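Flaltanura Posts: a small set of posts about celebrities and causes

Hi, and thanks for stopping by! I put this set together because I kept reading arguments about famous people speaking up on social issues (or staying quiet, or posting the wrong thing at the wrong moment) and I wanted the replies in one place.

There are 319 celebrity posts in here and 2,000 public replies. I pulled them by hand between April and 1 November 2018, so expect a few gaps - I was moving house for part of it. 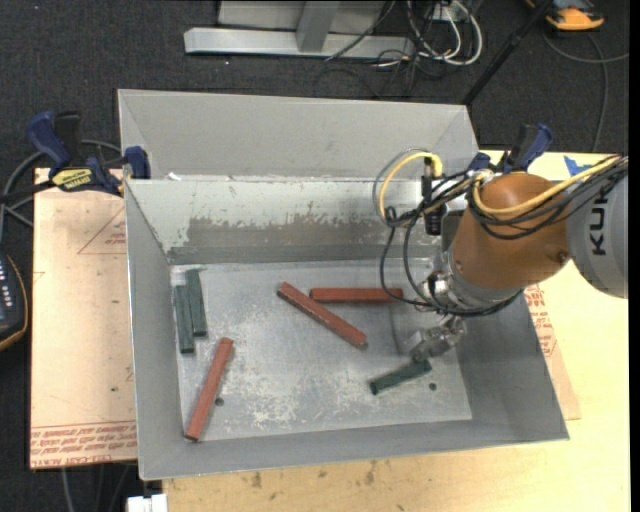 Every reply has one of 6 labels, from "supportive" to "off topic". I labeled everything three times, weeks apart, and kept the label I picked most often. Sarcasm was a nightmare. If you disagree with me on those, you're probably right!

Files:
posts.csv - text, date, cause
replies.csv - text, post id, label
berereck_notes.txt - my messy notes on the hard ones

User names are gone, and please don't go digging for them. The Cutmont split is the one to use for testing. The older Juhász split has duplicates in it and I only keep it so old scripts still run.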